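3.2 What people do with their hands while they read

I didn't plan to write a section on fidgeting. My question was simple enough: do readers remember more of a long article when they mark it up as they go? But I spent most of October sitting at the back of the reading room in Tovport, and after a while I was writing more notes on hands than on pages.

Elvia Bautista and I had 16 readers, each with the same printed article and a pen or highlighter of their choice. Most of them marked very little. One reader (I'll call her Arik, her pick) got through 5 pages before she touched the paper at all, then went back and colored in nearly every heading – which she told me later was "just to feel like I'd done something." I know that feeling!

What I kept seeing in between was cap play. Caps got clicked on and off, rolled along the table, stuck on the wrong end. Natnael Tilahun, who coded the notes with me, wanted to file all of this under distraction, and I wasn't so sure. The clicking often came right before someone turned back a page, and turning back is a pretty good sign that a person is still following the argument. We argued over it for two weeks and ended up giving it a code of its own, "idle handling."
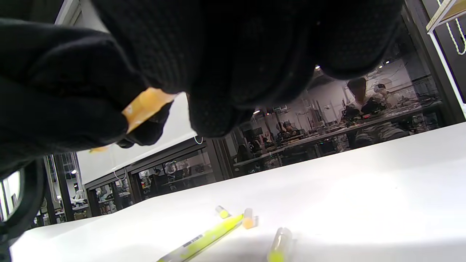

Figure 2. Handling a highlighter cap.

Two of our heaviest markers had the weakest recall the next day, and I'd be careful with that, given how small the group was. Elvia thinks they trusted the color to do the remembering for them. My own guess is duller – they were tired, and the article was long. We come back to the recall scores in 3.3, where idle handling gets its own column.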